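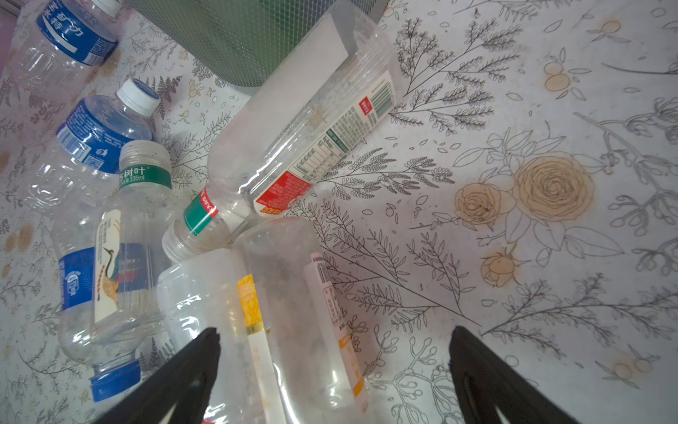

04/11/2018 - Pornik cell, bottle sorting

Gripper fault came back today. The task is the same as before: take one plastic bottle from the heap, put it in the mesh basket, return to the start pose. On attempt 209 the fingers closed on a cloudy bottle and the force reading stayed at zero. The controller decided that it holds nothing and continued to close. The bottle folded, then it jumped out sideways and hit Tomoyo on the sleeve. She is not hurt, but she was standing inside the tape line and I had not asked her to move. This part is my mistake.

I pressed the stop. The arm stopped, the fingers did not. They kept pushing until I cut the 24 V supply by hand. So the stop button is not wired to the gripper, only to the arm. I checked the drawing from July and there it is wired to both. I don't know yet who changed it.

Force log: normal until attempt 100, then small drops, then flat zero. Osamu Shimada thinks the cable is breaking inside near the wrist. When I bend it by hand the signal comes and goes, so I agree with him.

Close current was set to 400 mA. I put it down to 40 percent of this for now - enough for an empty bottle, I hope. Not tested.

To do:
New wrist cable, ask Elard.
Stop circuit to gripper, before any power on.
If force is zero and fingers are moving, controller must open. Tomoyo Takeda writes this.
Move tape line back.

Cell is locked off, key is with me.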